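Search this site Search Go
Robotics > Kits > Driruten > README

# Driruten Counter Kit: my README and buying notes

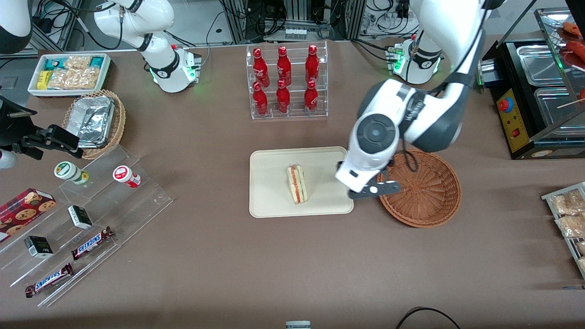 I've been running the Driruten Counter Kit long enough now that people keep writing to ask me the same things, so I'm putting the answers in one file. It's part setup guide, part data card for the recordings I share, and part review. I paid full price for mine and I have no deal with the people who make it.

Last updated July 23, 2026.

## What the kit is

Driruten sells a two-arm setup for snack counters and small shops. You get a pair of arms with their bases and grippers, the control software (called Ula, and it has grown on me), and a mounting guide that is much better than the one that came with the first batch. You supply the table and the groceries.

The job it's sold for is simple to say: an order comes in, the arms pick the items and put them in a basket, and a person hands the basket over. Sandwiches, bottles, candy bars, cookies, that kind of thing. I would not buy it to cook anything. I do keep a food warmer at one end of my counter, but my routines leave the hot food alone and I'd like to keep it that way!

## Getting it on the table

Both arms mount along the far edge. The guide gives you a minimum table depth and I'd go deeper if you have the room, because the reach right up against the bases is awkward and you end up wasting that strip anyway. I put the bottle rack back there, in the middle, and it works okay.

A few things I wish I'd done on day one:

- Use a matte table covering. Mine is a taupe brown and the wrist cameras seem happy with it. The shiny white top I had before gave me fits.
- Leave slack in the gripper cable. It will hang and loop over things, baskets included. I tried tying mine back tight and the wrist kept faulting at full turn.
- Check that the stop button is where a person can hit it without leaning across the arms.
- Write down where your trays sit. Ula saves the layout, but it doesn't know you bumped the table.

Power up both arms before you open Ula. If you open Ula first it finds one arm and sulks, and you have to start over. This was supposed to be fixed in April. It was not fixed in April.

## The sandwich routine

`pick_sandwich` is the one I've spent the most time on, and it's the one most folks ask for. The sandwich is a triangle in clear plastic, standing on its edge on a beige tray. The arm comes down from above with the fingers open, takes it, lifts, and sets it in the round wicker basket next to the tray.

Settings I'm using:

- grip force: 3 (the default is 5, and 5 squashes bread)
- approach speed: 2
- retries before it asks for help: 2

Clear wrap is hard for it. Under strong overhead light the camera sometimes reads the glare as the edge of the sandwich and closes early. Turning down the lights helped more than any setting did. I've also had better luck with shallow baskets than deep ones, since the wrist housing is bulky and wants to knock against a tall rim.

Bottles are easier. I use a clear two-tier rack with six red Coca-Cola bottles in two rows, and I have the arm take the front row first. If you let it go for the back row while the front is full, the fingers come in too low. Put this in your order rules and save yourself the mopping.

Candy bars on a clear stepped stand are somewhere in between. The Snickers go fine when they lie at a slant and not so fine when they're square to the step, and I have no clue why. If you know, tell me.

## The recordings

I share my runs in the `pletthorpe` folder, named for the bench they're recorded on. Each run has the joint log, the video from the fixed camera, and a plain text note from me on how it went. The failures are in there too, and I'd ask you to leave them in if you pass the set along.

Known gaps:

- One table, one covering, one set of lights.
- Packaged goods only. No loose fruit, no open cups.
- Early runs have the clocks on the two arms out of step by around 6 frames. Later ones are fine.
- My notes get pretty short toward the end of long sessions.

You can use the files for study or for tuning your own counter. Please don't use them as proof that the kit is safe near customers. I haven't tested that at all.

## Would I buy it again?

Yeah, I think so. I looked hard at the Sjögren unit before this one, and its arms are quieter and the stand is nicer, but it wanted its own special trays and I like using whatever basket I've got lying around. Driruten support is slow but they do read the logs you send, and I got a real fix for my wrist fault out of them.

The price stings. The spare finger pads are silly money for what they are, so order a set with the kit and skip the second shipping charge.

## To do

- Upload the cookie box runs
- Redo the basket calibration page
- Try grip force 2 on softer bread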